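Lunch Bags and Totes: Gallery

Posted 03/05/2024

Carkdale's lunch bag page has been on the site since September, and the navy one still gets the most questions. Most of them concern the zipper, the inside and how much fits, so the gallery now shows the bag closed up and with the top open.

The outside is navy fabric with light gray trim. The sides are soft, and they crease a little when the bag has been folded flat in a drawer. They smooth out again after the bag has been packed a few times. It will stand up by itself on a counter, though it slumps once the top is open and there is nothing in it.

The zipper tape is gray and wide enough to see from across a room. On the front it ends in a metal pull with a small ring. A name tag or a short loop of ribbon can go through the ring, useful when two bags in a house are the same color.

The inside is insulated. Wipe it with a damp cloth and leave the top open overnight to dry. Do not put the bag in the washing machine. Crumbs collect along the bottom seam, so shake it out over the sink first.

For packing, put the ice pack in first, then the sandwich box, then the fruit. Bananas go on top, where they bruise less. A day's lunch for one adult fits, or snacks for two small children. A tall drink bottle has to lie on its side.

The Nesora tote and the Wallska roll-top have pages of their own, with three colors each.

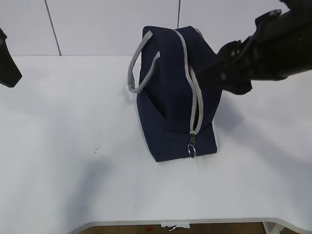
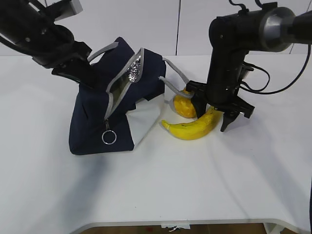 Navy lunch bag: front zipper with ring pull, first picture; silver lining, with a banana and a round fruit beside the bag, second picture.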